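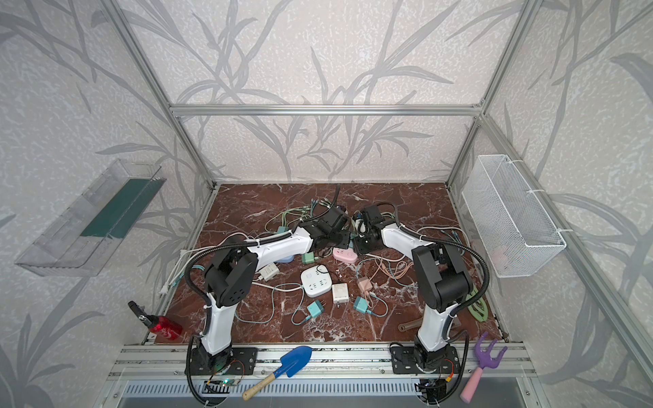
*Two robot arms reach toward the middle of a reddish-brown marble tabletop.*

02/12/2023

**Folby smallbore league fills all 224 places**

The winter smallbore league at the Folby indoor range is full, and what a lineup it is! All 224 places were taken before the entry book closed on Friday night, the first time the league has sold out since it moved indoors. Shooters will fire from the bench, prone and standing over the next 8 weeks, with the top scores going up on the board by the front counter every Sunday evening.

The big change this season is the new team event, the Subramaniam Shield. Teams of four shoot two cards each at 50 feet, and the lowest card on the team still counts, so there's no hiding a bad night. Yamuna Kurian, who wrote the rules over the summer, wanted something that would get newer shooters onto a team with the old hands.

"I've had people calling me to ask if they can borrow a teammate," Kurian said. "I love it. Last year half of them wouldn't talk to each other until the coffee came out."

Clémence Ferrand is back to defend her standing title. She won it in July with an old Jillidard bolt-action that had belonged to her aunt, and she's bringing the same rifle again (with a new sling, after the old one gave out in practice). Her closest rival then was Sreekumar Arumugam, two points behind, and he has been on lane 4 nearly every night this month.
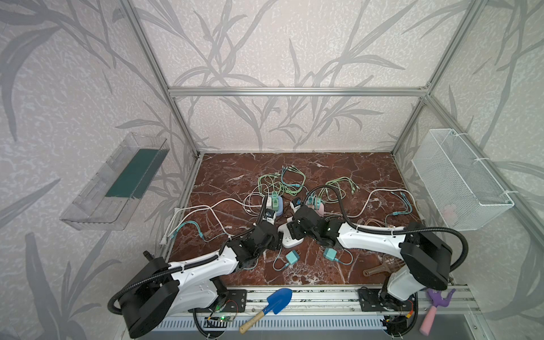
*Gray stems and leaves on the wallpaper, with a white wire mesh basket on the right rail.*

Juniors get a bigger share of the lanes too. Jayanthi Naidu's Saturday class now has its own scoring table and shoots from a rest for the first half of the season, then moves to prone. Several of her students are entering the main league as well, and one of them outshot her coach on the qualifying card!

Ammunition is the usual story. Any standard-velocity .22 Long Rifle is fine, and no magnum rimfire is allowed on the indoor lanes. The range shop will have match ammo behind the counter on league nights, along with Troliseck paper targets, which replace the older ones for every event. The scoring rings are the same size, but the black is darker and much easier to pick up under the lights.

First shots are at 6 p.m. on Tuesday. Eye and ear protection is required past the yellow line, spectators included. Anyone who missed out can leave a name with Sharada Menon at the front counter, and she'll call if a lane opens up.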